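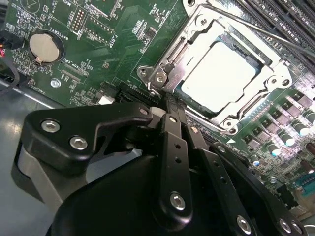
I bought my first second-hand computer in April, for my mum's choir of all things, and I've been boring my friends about it ever since. The choir has 27 singers and a music library that used to live in carrier bags under Henrike Böttcher's stairs. Henrike wanted it all scanned, every last alto part, and I said I'd sort it out (I say this sort of thing a lot). So I started reading up on old office machines and what's inside them, and I can now tell a green server motherboard with its processor socket open from the ordinary sort you'd find under a desk. My husband is thrilled, as you can imagine.

Scanning, though – what a job! We did 2,415 pages over nine evenings, mostly at Nele Engelhardt's kitchen table, and half of them had pencil notes we couldn't bear to lose. "Breathe!!" says one, over a bar of Fauré. Another just says "Moataz flat again", and Moataz El Fassi insists it was written about some other Moataz.

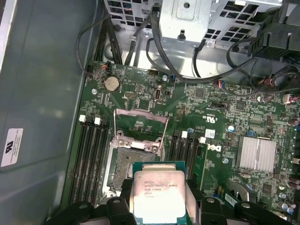 An Intel Xeon E5-1630V3 processor, with an open socket behind.

The best bit was the stuff we'd forgotten we owned. There was a whole folder of carols nobody had sung in years, and a lovely hand-copied lullaby that Chiyo Morikawa took home and learnt by the next rehearsal. We're doing it at the summer concert, after the interval, if the tenors can agree on where to come in.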